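Toaster oven

A toaster oven is a small electric oven designed to stand on a counter or table. It combines the functions of a toaster and a conventional oven in a single enclosure, with a front door, a removable wire rack and two or more heating elements. It is also sold under the names countertop oven and mini oven.
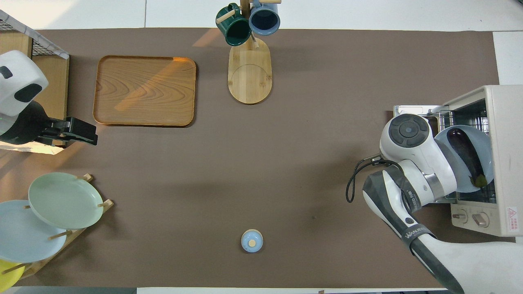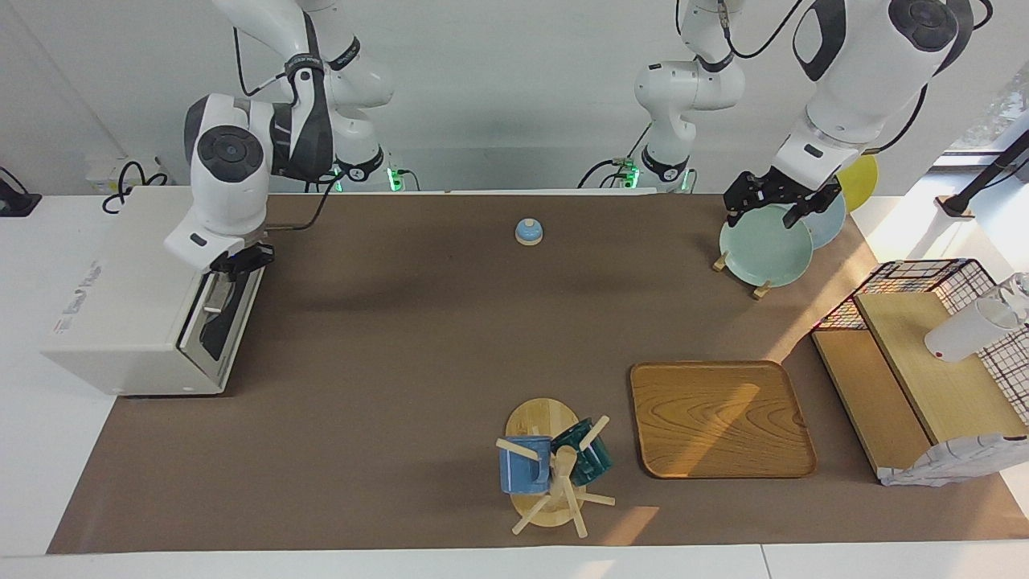 Tabletop with a wooden tray and mug tree (first); toaster oven with a dark glass window (second).

Malorlow, July 22, 2023

Construction

The outer shell is usually folded sheet steel, painted or left bare. The inner cavity is made of aluminized or enameled steel and is separated from the shell by an air gap. Few models have fiber insulation, and the outside of the shell can become hot enough to burn skin. The door is most often hinged along its bottom edge and fitted with a single pane of tempered glass. A crumb tray slides in below the lower elements.

Heating elements are of two main types. Sheathed elements consist of a coiled resistance wire packed in magnesium oxide inside a metal tube. Quartz elements hold the coil in an open quartz tube; they reach working temperature sooner and give off more of their heat as infrared radiation. Some ovens use quartz above the rack and sheathed elements below it.

Controls

The simplest ovens have a mechanical timer and a bimetal thermostat. The thermostat opens and closes the circuit as the cavity warms and cools, so the air temperature swings above and below the set point. Electronic models read a thermistor mounted on the cavity wall and switch the elements through a relay or triac. The dial on most household units stops at 400 or 450 degrees Fahrenheit.

Toast settings work by time, by temperature or by a mix of the two. In a timed system, a second batch comes out darker than the first unless the setting is lowered, as the cavity is already warm. The Riteo circuit, used in some ovens of the Zedance line, shortens the cycle by up to 65 seconds when the thermistor reading is high at the start.

Convection models

A convection toaster oven adds a fan, normally on the side or rear wall. Moving air reduces the difference in temperature between the center and the corners of the cavity. Recipes written for a still oven are commonly adjusted by lowering the set temperature or shortening the cooking time.

Testing

Evenness of browning is measured by filling the rack with white bread, running one cycle and comparing each slice with a printed color scale. Saeed Kordestani, in his work on the Nông oven, proposed a scale with 5 steps and required that no 2 slices in a batch differ by more than one step. Results depend on the moisture and sugar content of the bread, so tests are run with slices from a single loaf.

Safety and care

Manufacturers specify a minimum clearance on the sides, rear and top. Foil placed over the crumb tray can reflect heat onto the lower elements and shorten their life. Grease on the cavity walls is a common cause of smoke and should be removed with a damp cloth once the oven is unplugged and cool. Abrasive pads scratch enamel and can leave metal fibers on the elements.

See also: Broiler; Convection oven; Thermostat; Toaster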